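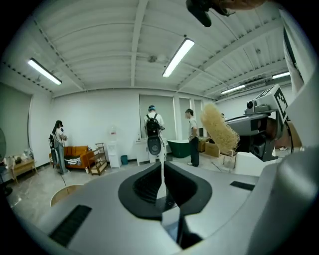
Kikon hand-held gripper, with the jaw collar in the middle and the camera arm on the right

I've had the Kikon in daily use since December, and I've had it apart more often than I'd like to admit, so I think I can finally write the review I wanted to read before we bought one. There are plenty of write-ups about what you can pick up with it. I'm going to talk mostly about setting it up and keeping it going, as that's where most of my time with it has gone!

We ordered ours through Tukent, in the basic bundle: the gripper, the camera arm, a sheet of spare markers and a charger with a cord that is much too short. The packing was good. The manual was less good. It's a folded sheet with drawings the size of a postage stamp, and the step for seating the camera arm shows it from an angle where you can't see the screw you're supposed to be turning. I ended up using the flashlight on my phone and a lot of squinting.

Setting it up

First setup took me 35 minutes, and most of that went on the camera arm. It sits on its support with the lens facing in toward the jaws, and it has to be snug before you run the alignment, or you'll be running the alignment again. Mine felt tight. It wasn't. The check passed, I picked the thing up, swung it around once, and the numbers had already drifted. So snug it down, give it a wiggle with your thumb, then snug it again.

The alignment itself I really like. The software looks for the square marker on top of the camera arm, you move slowly through a few poses, and it tells you in plain words whether it's happy. It does get fussy under bright ceiling lights. We have tube lights, and if I stand straight under one, the glare washes out the marker and the check stalls partway through. Two steps to the side and it's fine. I put a strip of tape on the floor where it works best and now I just go stand on it (ten seconds of effort, and I wish I'd done it the first week).

One more setup gripe – the software asks you to name the gripper, and then never lets you change the name. Ours is called "test." It will be called "test" forever.

The collar

OK, the collar. This is the thick rubbery U in the middle that everything passes through, ribbed on the inside walls, and it's the best part of the design and also the part that eats your afternoons. The grip is great. Soft things, awkward things, things with a fluffy or shaggy surface – it holds them without crushing them, and I hardly ever have to squeeze twice.

But those ribs collect everything. Fibers, mostly. Anything fuzzy leaves a little of itself behind, and it works its way down into the narrow slot at the bottom, where a finger won't reach. You notice it first as a slightly lazy close. After that the jaw stops a hair early, and then you get the error tone, which is a truly horrible noise.

I tried a toothbrush, then a can of air, then a wooden skewer (don't, the tip snapped off in the slot and I lost a morning). What works is the Rebelo cleaning kit, which I was ready to dismiss as overpriced. It's a pouch with a bent nylon brush, a soft pick and some lint-free swabs. The bent brush is the whole reason to buy it. It goes down the slot, you turn it a quarter, and out comes this gray felt you could practically knit with. The swabs are just swabs. You can buy those anywhere.

I brush the collar at the end of each day and do the slot properly once a week. Leave the solvents in the cabinet, by the way. I wiped mine down with alcohol early on and the ribs went tacky for days.

Swapping the collar

Kikon says the collar is good for 1000 hours. I haven't come close to that, and I've already replaced it once, after 26 weeks' worth of wear turned up in what felt like a couple of months of fuzzy objects. Okay, I'm exaggerating, but the ribs near the mouth had gone visibly smooth and small items were starting to slide.

The original part was out of stock, so I bought the Zorkach version. It fits, with a bit of persuasion. The lip is slightly stiffer, so warm it in your hands for a minute before you press it in, and start from the closed end of the U. I started from the open end, got it nearly all the way around, and had it pop out and roll under a shelf. The grip feels the same as the original to me. It has a strong rubber smell for the first few days, so leave it out of the bag overnight if that bothers you.

You do have to rerun the alignment after a collar swap. The manual doesn't mention it. I found out by wondering why everything was landing a little to the left.

Vents

There are two: a bigger slatted grille on the left part of the body and a smaller slot over toward the right. I vacuum the grille with the soft brush head whenever I remember, and I forgot the small one existed until the body started getting warm in my hand. A few passes with the Rebelo brush cleared it. If you're carrying the gripper all day, put the small vent on your list, and try to keep your sleeve off it too.

The case is a light gray that shows every fingerprint. I've stopped caring. A damp cloth takes most of it off, and the curved side comes up nicely if you're the kind of person who wants it to look new.

What broke

Three things so far. The skewer incident was my own fault. The charger cord frayed right at the plug, and Tukent sent a new one without any argument (same length, sadly). And the marker started peeling at one corner. It still read fine flat on the bench, then failed the check every other time I lifted it. I peeled it off, cleaned the spot, put on a spare and pressed it down under a book over lunch. No trouble from it since. Get it on square the first time, as the adhesive doesn't forgive a second try.

Would I buy it again?

Yes, with the Rebelo kit in the same order and a spare collar in the drawer. It's comfortable to hold, the grip is lovely, and every repair I've had to do was something I could manage at a table with a small screwdriver. I'm knocking a star off for the manual and another half for the error tone. If Kikon ever lets me turn that noise down, they can have the half back.

Four stars would be generous, so call it three and a half. I've got a second Zorkach collar on the way and I'll add a note underneath when I've seen how long this one lasts.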